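Hello again, lovely listeners, and happy end of June to those of you reading this under three blankets like I am. The kettle's on, the heater is making that clicking noise it makes, and I've had the new Nasgate record going since breakfast, so let's start there.

It's called Orier, it runs to 18 songs, and yes, I raised an eyebrow at that too when it landed. Eighteen! But they've earned a bit of room after such a long quiet patch, and once you get past the first two tracks (both fine, both a little polite for my taste) it opens up beautifully. Grilley is the one I keep going back to. It starts with nothing but a piano and somebody's breathing, then the drums wander in halfway through the second verse and the whole thing lifts off the floor. I played it to my sister over the phone and she asked me to shush so she could hear the end.

Dagmar Gajdoš has taken over most of the singing this time, and what a difference it makes. She has one of those voices that sounds as though she's telling you something over the back fence – low, unhurried, a bit rough round the edges on the long notes. The harmonies on the chorus of track seven are all her as well, stacked up on top of each other, and they're gorgeous through headphones.

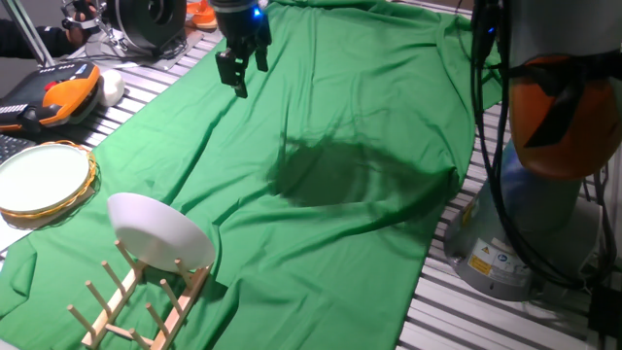

Green cloth, folds and shadow.

If you're after a physical copy, the band has pressed some 300 on vinyl and they're selling them at shows first, with whatever is left going up on their website afterwards. It's a double, so 2 discs, with the lyrics printed on the inner sleeves in type I could read without my glasses (a small mercy, thank you to whoever made that decision). The CD is easier to come by and a few dollars cheaper than I'd expected.

Support on the winter dates comes from Begović, the three-piece I was banging on about in the last newsletter. Do get there early for them! They've dropped the long instrumental from the middle of the set and put in a couple of new ones, including a slow, sad waltz that had the people next to me holding hands. Doors are at seven for most of the shows, though the smaller rooms vary, so have a look at your ticket before you head out.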